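Trodurcombe Kitchen Assistance Project
Progress report to the Korkstead Fund, second reporting period
Prepared by Arsalan Kazmi, project lead

Where we are

We're in good shape, and I'm happy to say that the part of the plan I worried about most in our last report is the part that has moved furthest. The simulated kitchen is up and running, the put-away tasks are defined, and we have a much clearer idea of which arm to buy and which extras we can skip. No large equipment has been ordered yet. That was the deal we made with you at the start (simulate first, spend second) and it has already changed the shopping list.

As a reminder, the goal is a counter-mounted arm that can put dishes and dry goods away in ordinary wall cabinets for people who find overhead reaching hard or painful. The grant covers one arm, one gripper, the mounting hardware and a full-size practice kitchen in our Trodurcombe workshop.

What the simulation has told us

We built the kitchen in software first so that we could try out arms we don't own. Abdul-Rahman Atinga modeled the cabinets, counter and sink, and he set things up so that a shelf can be moved, a cabinet raised or a different arm dropped in without rebuilding everything else. It has been a joy to work with. A question that used to mean a week of phone calls with a supplier now gets an answer before lunch!

The wall cabinet over the sink has taken most of our attention. Reaching straight in is easy for nearly any arm. The trouble starts when the arm has to come up over the faucet, clear the front edge of the middle shelf and still set something down toward the back without tipping it. 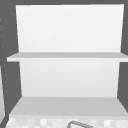
We ran 80 trial placements with each of the 3 arms on our short list, all starting from the same counter position. The smallest arm dropped out early – it can touch the back of the lower shelf, but its wrist has no room left to turn once it gets there. The other two both finished the set. The mid-priced one, the Desach, was slower on the upper level and every bit as dependable, and we'd like to go with it.

We also learned that the mount matters more than we had budgeted for. Setting the arm's base a little farther from the wall solved more failed placements than any change we made to the software. So the fixed bracket is off the list and a sliding mount is on it.

Budget

The sliding mount is quoted at $900. The fixed bracket it replaces was budgeted at $349, which leaves $551 to find. We propose taking it from the line for spare gripper pads, where we had been generous, and we aren't asking for additional money. The arm itself stays within the amount you approved. The practice cabinets will be plain stock units with adjustable shelves, bought locally once the mount dimensions are final.

One item is still open. We had planned on a second depth camera to watch the upper shelf, and I'm not yet sure we need it. Abdul-Rahman thinks one camera on the wrist will do. I'd like to keep that money unspent until he has tried it with a full cabinet, where bowls and boxes will block part of the view.

What comes next

With your agreement on the mount, we'll place the arm order in November. While we wait for delivery, we'll fill the simulated shelves with the dishes and packages from our task list and repeat the trials in crowded conditions. I expect the numbers to get worse before they get better, and I'd much rather see that now than after the arm is bolted down.

We need two things from the Fund: written approval for the change of mount, and a yes or no on holding the camera money over into the next period. A short email covers both. And if anyone from Korkstead would like to come by and try the simulation, please do – we'd love to show it off.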